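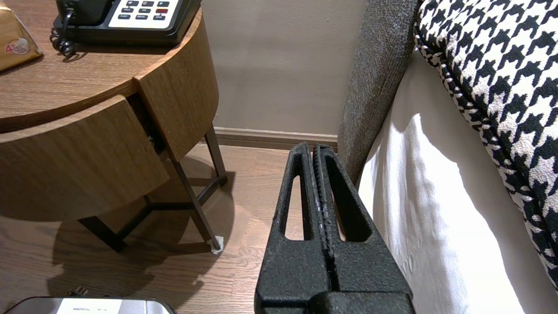 Ticket 794 – drawer close policy stops short, reports success
Opened by: Zuzanna Wasilewska
Assigned: Sreekumar Amin
Component: task planner / wrist perception
Site: Durnville, bedroom set
Status: open, workaround in place
Date: 26/01/2026

Summary
Planner marks close_drawer as done while the drawer on the round nightstand is still out by a few centimetres. Next skill starts, arm goes off to the bed side, drawer stays as it is. No error raised anywhere. Same nightstand, same start pose, 8 runs, fails on 6.

Expected
Success only when the drawer front is flush with the side panel. If not, retry once then stop and flag.

What I've tried
– Restarted the Vilto planner. No change.
– Cleared the cached scene model. No change, but the first run after was slower.
– Dropped approach speed by half. Still stops short, just takes longer to do it.
– Swapped wrist camera calibration for the December one. Worse, fingers came in too high. Put it back.

Log from last failed run, trimmed:
close_drawer start
target plane found, conf 0.66
contact true
gap_estimate 0.0
close_drawer success

So gap_estimate is plain wrong. The gap is obvious in the wrist view. Is it reading the curved front as one surface with the fixed panel next to it?

Zuzanna

Sreekumar Amin
Think you're right. The gap check fits a flat plane to whatever is under the mask. Curved front, curved panel, same wood grain, so the mask runs right across both and the dark bit in the middle gets thrown out as noise. Zero gap every time the mask merges.
Can you send the mask output as well, not just the log? And which build.

Zuzanna Wasilewska
Masks uploaded to the ticket folder. Build 66. On the failed runs it's one blob from the drawer across to the side panel. On the two good ones it's two blobs, clean split.

Sreekumar Amin
Right, that matches. Also "contact true" at the start looks odd to me. Fingers closed, pushing with the tips, contact should come from wrist force. Are you on force or motor current?

Zuzanna Wasilewska
Current. Force was switched off in the site config, don't know who by or when.

Laimutė Hunt
That was me, sorry. Force was drifting after warm up and tripping the safe stop on every reach near the bed. Switched it off to get the pillow runs through and forgot to put a note in. Drift should be sorted in the Juška driver update but I haven't tested it at Durnville.

Sreekumar Amin
OK. Two seperate problems then.
1. Mask merges on curved fronts, gap reads zero.
2. Contact threshold on motor current is too low, fires on friction before the drawer has moved all the way.
Number 2 makes it stop. Number 1 makes it think it's fine.

Workaround for now, in the site config:
gap_method: edge
contact_source: force
contact_hold_ms: 250
Needs the new driver first or you'll get the safe stops back.

Zuzanna Wasilewska
Driver updated, config changed. No safe stops so far. Drawer closes on most runs now. One run it pushed off centre and skidded along the front, ended with the fingers past the edge. It did report a fail though, so at least the check is honest.

Vaida Lukoševičius
Jumping in from the Clarkness side – we have the same skill on flat fronted units and never see the merge, so please keep gap_method as a per site setting. The edge method was flaky for us on painted fronts.
Off centre push is probably the target point being taken from the middle of the mask. Merged mask = middle shifted towards the panel. Might go away with the proper fix.

Sreekumar Amin
Agreed, stays per site. Working on splitting the mask by depth step first, then taking the centre from the drawer half only. Branch is up, not reviewed. Laimutė Vasiliauskas has offered to look at it.

Laimutė Vasiliauskas
Had a look. Depth step of 4 mm is too tight, noise on the wood alone will trip it. Try 8. Also the retry path never clears the old gap_estimate, so a second try can pass on a stale value. Comment left on the line.

Sreekumar Amin
Good catch, fixed both. New build tonight.
Zuzanna pls run the same start pose again once it's on, and a few with the drawer further out. Keep the masks.

Zuzanna Wasilewska
Will do. Leaving open till then.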